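Prudent opened up its Brolldale workshop again in September, and I finally got a spot on the two-hour tour, mostly because I wanted to see the home robot course my cousin keeps recommending. Tickets were 22 dollars. I went in expecting canned tricks and a gift shop.

It's way better than that! You get a short talk from Stojan Mladenović, who runs the kitchen side, and then you stand right by the counter while people do chores at normal speed and he explains how the robots learn from that. Coffee is the big one. There's an espresso machine on the island, ground coffee in clear canisters, a tamper on a rubber mat – pretty much what I have at home, only cleaner.
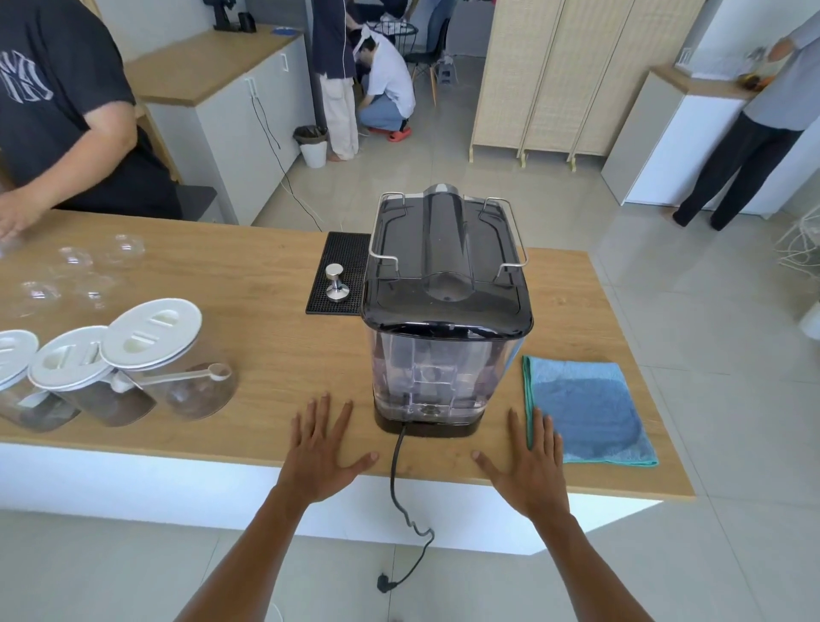
My favorite part was the questions. Stojan didn't dodge any of them, even when a kid asked which job the robots are worst at (folding a fitted sheet, so I felt seen). He also let us try the Kocsis hand controller, and I managed to pick up a sponge on my second go. Then I dropped it on my shoe.

Gripes: parking is a pain, the talk could use a microphone, and the Plavum demo at the end felt rushed – maybe five minutes, and half of that was setup. I'd also skip it with kids under eight or so, there's a lot of standing.

Four stars from me. Book the morning slot if you can, the afternoon group looked packed.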